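# Flerkell cloth arm: FAQ

Questions that come up on the workshop list and at the Wednesday open bench. If yours isn't covered, write to Kauko Heiskanen or leave a note in the Flerkell drawer.

### What is Flerkell?

A tabletop arm build for handling laundry. It started in Lauri Miettinen's garage and moved to the shared workshop in October. The goal is to pick up a shirt, spread it, and fold it. Picking up works most of the time. Folding does not work well yet.

### Can I build one at home?

Yes. You need a 3D printer, a solid table, a soldering iron and a few free weekends. The base must be bolted or clamped down. Covadonga Manzano built hers on a kitchen table and had to re-zero the joints every time someone leaned on it.

### What do the parts cost?

Less than you would pay for a used industrial arm, but it depends on which motors you can find. Motors are the biggest item. Printed parts are cheap, and you should plan on printing the fingers more than once.

### Why are the fingers long and flat?

A short finger gets hold of the top layer only if the cloth is already bunched up. A long tapered one can get in under the edge of a garment. The cutouts save weight and print time. Don't fill them in.

### Does it work on dark clothes?

Gripping is the same. Seeing is harder. Black and navy knits show very little detail, and the software can mistake a crease for an edge. We work over a white background for this reason, and we keep a dark shirt with a printed front in the test pile.

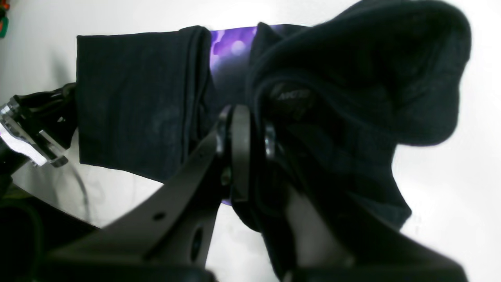

*Wrist camera view: dark garment with a purple print, gathered at the gripper pivot.*

If your own view looks washed out like this around the cloth, turn the lamp down before you touch the exposure setting. Lock the exposure afterward. With auto exposure on, the picture changes each time a dark sleeve crosses it.

### Cloth gets caught in the pivot. Is that normal?

It happens with thin knits. Check these first:

- The pivot screw is snug and its head doesn't stick out.
- There are no print strings or rough spots on the inside of the fingers.
- Grip force is at 30 or lower. The default of 50 is meant for towels.

If cloth is stuck, stop the program, cut power to the gripper, and open the fingers by hand. Don't pull on the garment.

### How long do the fingers last?

Eino Suominen's first good pair went around 3,000 grips before one cracked at the pivot. Look at yours every 100 grips or so, and replace both fingers together.

### Where should the cable go?

Leave a loose loop at each joint, long enough for full travel. Move the arm through its whole range by hand with the power off and watch for snags. Zip ties go on the arm plates only, never across a joint.

### Which files do I need?

The Räsänen set is current. The older Lornska files still print, but the screw holes don't match the present mounting plate.

### Can I borrow bench time?

Members can sign up on the sheet by the door. Tyyne Aaltonen handles first-time introductions, and you need one before running the arm alone. Bring your own shirts, without buttons or zippers.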